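Home Products Care & Cleaning FAQ Stockists Contact

Frequently asked questions: Guvine table covering and desk storage

Which surfaces can the covering be laid on?

Guvine printed covering is intended for flat, sealed tabletops: varnished wood, melamine, painted board, glass. It should not be laid on raw wood or on a surface that has been oiled within the last 90 days. Oil migrates into the backing and leaves dark patches that cannot be removed. Wipe the tabletop with a damp cloth, let it dry, and unroll the covering with the print facing up.

How do I get rid of the curl after unrolling?

Leave the covering flat overnight, with weight along the edges. Books are suitable. Do not iron it and do not use a hair dryer. The curl at the core end of the roll is tighter and may need a second night.
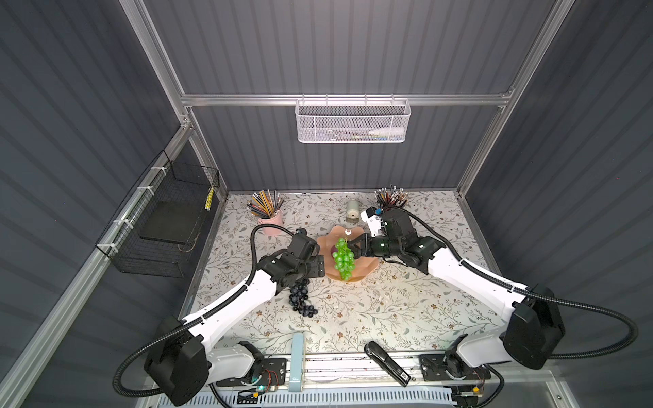

Desk storage is best divided into items used every hour and items used once a day. The first group belongs on the tabletop in upright cups, the second off the tabletop altogether. A wire-mesh basket hooked over a crossbar takes tubes and small pieces, and a wire-grid basket fastened to a side rail with cable ties will take a flat board stored on its edge. Pencils can then stay toward the back of the table in their cups, which leaves the middle free for a plate. Fasten a side basket at two points at least; with one tie it will rotate when loaded.

What is the maximum load for a hanging basket?

The Hoani basket is rated at 400 grams when hooked and not otherwise fixed. Paint bottles and glue should be laid on their sides with the cap closed. If the basket swings when the desk is bumped, tie the lower edge back to the panel or move the heavier items toward the center.

Will fruit stain the print?

Most fruit will not if the juice is wiped up within the hour. The exceptions are dark grapes, plums, cherries and mangosteen rind, all of which contain pigments that settle into the texture of the print. Use a plate or bowl with a raised rim for these. For a fresh stain, apply cool water and a drop of dish soap, wait five minutes, and blot. Lemon juice is sometimes recommended as a stain remover. It dulls the top coat and voids the guarantee.

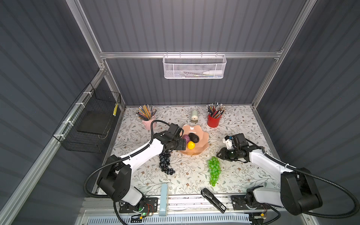
BRURNNESS, March. Grapes kept on the table beside the bowl, as both the dark and the green bunches are here, should be lifted when the covering is wiped. Moisture held under a bunch softens the top coat, and a softened top coat marks easily. The same applies to the base of a pencil cup. Lift each cup, wipe under it, and put it back on a dry surface. This answer replaces the earlier one, which covered bowls only.

Can pencil marks be removed?

Graphite comes off with a white vinyl eraser. Colored pencil has a wax or oil binder and needs dish soap on a soft cloth. Do not use melamine sponges on any printed area.

Is the leaf pattern available by the yard?

Yes. The leaf and small flower print is pattern 237, sold by the yard from the Groltthorpe warehouse. Rolls from different print runs can vary slightly in the green. If two lengths are to be joined, order them together.

Who do I contact about a fault?

Write to Hajnalka Hegyi, customer service, Groltthorpe. Include the pattern number, the length ordered, and the run code from the selvage.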